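Ledham to move archive storage to a gridded shelf-mark system

24/03/2024 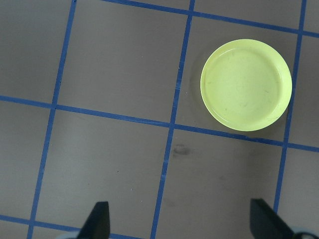
Ledham Library Services - Collections and Storage Department

The closed stacks at Ledham Central Library will change to a new location system this spring, replacing the running-number scheme in use since the building opened. Boxes will be recorded by bay, shelf and cell instead of by order of arrival. The first stage covers 727 boxes of local records, maps and bound newspapers held on the lower level.

Under the current scheme, each box receives the next free number when it enters the building and is placed wherever space allows. The number identifies the box but says nothing about its position, which is kept in a separate paper register. Entries in the register have fallen behind after several rounds of shelf repairs, and staff have had to search neighboring bays when a box was not at its listed place.

The new system divides the lower level into 16 bays. Each shelf in a bay is split into four cells of equal width, and each cell has a fixed code. A box keeps its old number for citation purposes, so references already printed in books and articles remain valid. The cell code is added to the catalog record and is changed only when the box is moved.

Oversize material is handled separately. Maps and plans larger than the standard box will stay in the flat drawers, which are coded by cabinet and drawer. Rolled items will go to the Ceretti room, where the racks are deeper, and will carry a prefix to show that they are not on the main level.

Labels will be printed on plain card and held in clip-on rails. Adhesive labels were tested on two bays and rejected - the glue left a residue on painted steel and the edges lifted near the air vents. Catalog changes will be entered in Closara, the department's records software, which already has an unused field for location. No new software license is needed.

The Fu collection of trade catalogs, 484 boxes in all, is not part of the first stage. It is stored off site and will be coded when it returns to the main building in September. Requests for items in this collection should be made as before, with two working days' notice.

During the changeover, bays will be closed one at a time. Requests for boxes in a closed bay will be held until the bay reopens, normally the next working day. The reading room will keep its usual hours, and material on the open shelves is not affected. Microfilm is also unaffected.

Readers who hold a list of box numbers from earlier visits can continue to use it. Request slips will have a new line for the cell code, but this may be left blank - desk staff will fill it in from the catalog. Old slips will be accepted until the present stock is used up.

Questions about a specific box or series may be left at the reading room desk.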